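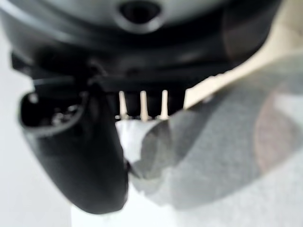 Caffeine Dependence: What Is It, and How Should It Be Reduced?

Caffeine is the most widely used stimulant in the world, and it is sold without a prescription, without a warning from the cashier, and often without a clear label. Most adults who drink coffee or tea have no serious difficulty with it. A smaller number find that they can't get through a morning without it, that their sleep has worsened, or that a missed cup brings on a headache by early afternoon. This post is addressed to that second group, to which the author belonged until this past spring.

The purpose is to set out what dependence on caffeine means, what withdrawal feels like, and how a gradual reduction was carried out over 56 days. It is a personal account. Readers who are pregnant, who have a heart condition, or who take medication for anxiety, asthma, or blood pressure should speak with a physician or pharmacist before making changes.

How Does the Body Come to Depend on Caffeine?

During waking hours, a substance called adenosine builds up in the brain. It attaches to certain receptors and produces the sense of tiredness that leads to sleep. Caffeine fits into the same receptors and blocks them for several hours. The tiredness has not gone away during this time. It is simply not being registered.

With daily use, the brain responds by producing more of these receptors. The same cup then has less effect than it once had, and a person may add a second or a third. This is tolerance. When the caffeine is withheld, adenosine has more places to attach than before, and the person feels worse than someone who never used caffeine at all.

Dependence of this kind is not the same as addiction in the usual medical sense. Many physicians reserve the second word for use that continues in spite of serious harm and loss of control. Caffeine withdrawal, however, is a recognized condition, and people who report it are not imagining their symptoms.

What Does Withdrawal Feel Like?

Symptoms generally begin within a day of the last dose. They tend to be at their worst on the first or second day and to fade over the course of a week or so. The most frequently reported are:

Headache, often felt on both sides or behind the eyes
Fatigue and drowsiness
Irritability or low mood
Difficulty concentrating
Nausea or muscle stiffness, in some people

The headache deserves particular mention. Caffeine narrows blood vessels in the brain, and when it is removed those vessels widen. Many over-the-counter headache tablets contain caffeine for this reason. A person who is cutting back and who takes such a tablet each afternoon may be replacing one source with another. The ingredient panel should be read before purchase.

A severe or sudden headache, or one accompanied by confusion, weakness, or changes in vision, should not be put down to caffeine. It calls for prompt medical attention.

How Much Was Being Consumed?

Before any reduction was attempted, a written record was kept for 7 days. Each drink was entered with its size and the time of day. The result was a daily intake of 600 milligrams on a normal workday, which is more than most healthy adults are advised to have. The author had estimated half of that.

The difference came from sources that had not been thought of as caffeine. The large cup from the Gerkier counter in Sarkden, bought on the way to the office, was counted in the author's mind as one coffee, although the counter's own leaflet treated it as a double. Two glasses of iced tea at lunch had been left out entirely. So had a cola in the late afternoon and the square of dark chocolate that followed dinner.

Readers who wish to keep a record of their own may use any notebook. Entries should be made at the time of drinking and not reconstructed in the evening. Energy drinks, pre-workout powders, and cold medicines belong in the record as well.
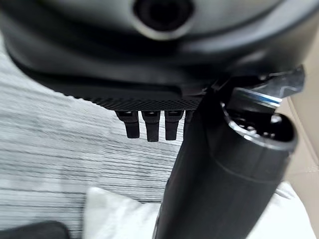 Gripper housing with a textured band along the underside.

Why Not Stop All at Once?

Some people do. The approach has the advantage of being brief, and for a person who drinks a single cup a day it may cause little trouble. At higher levels of intake it can mean several days of poor work and short temper, and it carries a high chance of giving up by the second afternoon. The author attempted it twice in earlier years. The first attempt ended at 3 p.m. on the first day. The second lasted until the following morning.

A gradual reduction allows the brain to adjust as the dose comes down. Withdrawal symptoms may still appear after each step, but they are usually milder.

The Reduction Schedule

The 56 days were divided into eight steps of one week each. The general rule was to remove one portion per step and to hold the new level for the full week, even when the week had gone well.

Weeks one and two. The late-afternoon cola was dropped first, followed by the second glass of iced tea. Neither was greatly missed. Sleep did not change in any way that could be noticed.

Weeks three and four. The large morning coffee was replaced by a medium and then by a small. A headache was present on the first two days of the third week and was managed with water, food, and a pain reliever that contained no caffeine.

Week five. The mid-morning office coffee was mixed, half regular and half decaffeinated. Clestero, the brand kept in the office kitchen, is sold in both forms, and the two were blended in one jar so that no measuring was needed at work.

Week six. The same cup was made entirely with decaffeinated coffee. It should be noted that decaffeinated coffee still contains a small amount of caffeine. This was the hardest week. Concentration was poor after lunch, and one report had to be rewritten.

Weeks seven and eight. The remaining glass of tea was replaced with an herbal variety. The small morning coffee was kept. It had been decided at the outset that complete abstinence was not the goal, and this decision was not revisited.

What Changed?

The clearest difference was in sleep. Before the reduction, the author was commonly awake past midnight and attributed this to work. By the seventh week, sleep came earlier and there was less waking in the night. Caffeine remains in the body for many hours, and a drink taken in the late afternoon can still be active at bedtime even in a person who feels nothing from it.

A second change concerned the hands, which had a slight tremor in the mornings that has since become hard to detect. No claim is made that caffeine alone was responsible. Regular breakfasts were also introduced during this period, and the two can't be separated.

Mood was uneven throughout and settled only at the end. Weight did not change. Expenses did: the purchases from the Gerkier counter were cut by more than half, and the money has gone toward a better kettle.

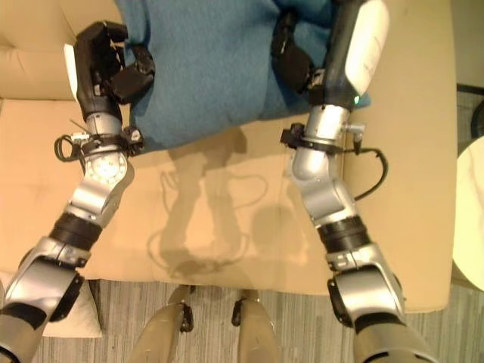

Crumpled blue cloth at the far end of a flat beige surface.

Practical Points for Readers

Begin during an ordinary period. Travel, deadlines, and illness all make a reduction harder to keep.

Set a daily cutoff time. The author uses noon.

Drink water with meals. Part of the comfort of coffee is in having something in hand, and a warm caffeine-free drink serves many people well.

Tell the household. A person who is tired and irritable is easier to live with when the cause is known.

Do not make up a missed step by skipping ahead. If a week goes badly, repeat it. The schedule above could be extended to ten or twelve weeks without any loss.

Check with a pharmacist if regular medicines are taken. Caffeine affects how the body handles certain drugs, and a change in intake may alter the effect of a dose. The pharmacist at the Hassanpour pharmacy reviewed the author's prescriptions in a few minutes at no charge.

When Is Professional Help Appropriate?

Help should be sought when caffeine is being used to cover a lasting exhaustion that does not improve with rest. Sleep apnea, anemia, thyroid disease, and depression can all present as a need for more coffee. It should also be sought when a person experiences a racing or irregular heartbeat, panic attacks, or chest pain. Chest pain should be treated as an emergency.

Powdered and concentrated caffeine products are a separate matter. A small error in measuring can result in a dangerous dose, and they should not be kept in a home with children.

A follow-up entry on tea, including green and white varieties, is planned for July. Readers who have kept a record of their own intake are invited to leave their results in the comments, with drink sizes where possible.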